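Skivbridge and Siliņa Open a Kitchen Where Robots Learn From Everyday Cooking Chores

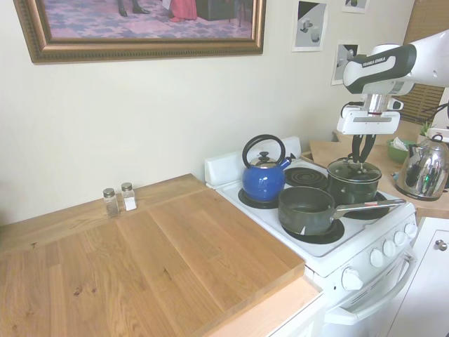 A robot arm reaches toward a covered pot at the Skivbridge practice kitchen in Esville.

ESVILLE - Skivbridge, a small robotics company that works on household machines, has started a new project to gather examples of everyday kitchen work. The project is called Geko, and it is a joint effort with Siliņa, the design studio that planned and furnished the kitchen.

The idea behind Geko is simple. A person guides a robot arm through a chore, such as lifting the lid off a pot or moving a kettle from one burner to another. The system records how the arm moves and what the cameras see. Each recording becomes one example, and a learning system studies the examples until it can try the chore without a person guiding it.

Since May, the Geko team has collected 700 examples covering 50 different chores. Lids have taken up more of that time than anyone on the team expected. A glass lid is hard for a camera to make out, its knob is small, and it has to come up fairly straight or it catches on the rim. People do this without thinking while they talk to someone across the room! Getting a machine to do it means showing it many times, with the pot in a slightly different place each time.

"We love the lid work," the Geko team said in a joint statement. "You watch the arm come down toward the knob and everybody in the room leans forward a little. We keep the clumsy tries too, as long as the person guiding the arm recovers from them. Those are some of the best examples we have."

The kitchen was set up to feel like one in a regular home. There are wooden countertops, an electric stove with coil burners, salt and pepper shakers, and a picture in a gilded frame on the wall. Siliņa pushed for these touches early on. A learning system that has only ever seen bare tables can get confused by a busy room, and most kitchens are busy rooms.

Between sessions, the team moves things around. Pots trade burners, kettles change sides and the light is adjusted. A chore is recorded in the morning and then again after 4 p.m., when the sun comes in lower and metal surfaces look quite different to a camera.

A session lasts 2 hours, with a break in the middle. New operators spend their first session on pot lids and saucepans before they move on to pouring, which is still the hardest thing the team has tried. All pouring is done with plain water for now, and the burners stay off during recording.

Skivbridge plans to add 200 more examples in the next stage of Geko, most of them chores with several steps, such as taking off a lid, setting it down on the counter and putting it back. The team will also bring in pots and pans from secondhand stores, including a few with dents and loose handles.

People who live in or near Esville and would like to try guiding the arm can sign up at the Skivbridge front desk. No experience with robots is needed, and the first session includes a full practice run.

About Skivbridge

Skivbridge builds and tests robot systems for work around the home. The company is based in Esville, where it runs the Geko practice kitchen with Siliņa.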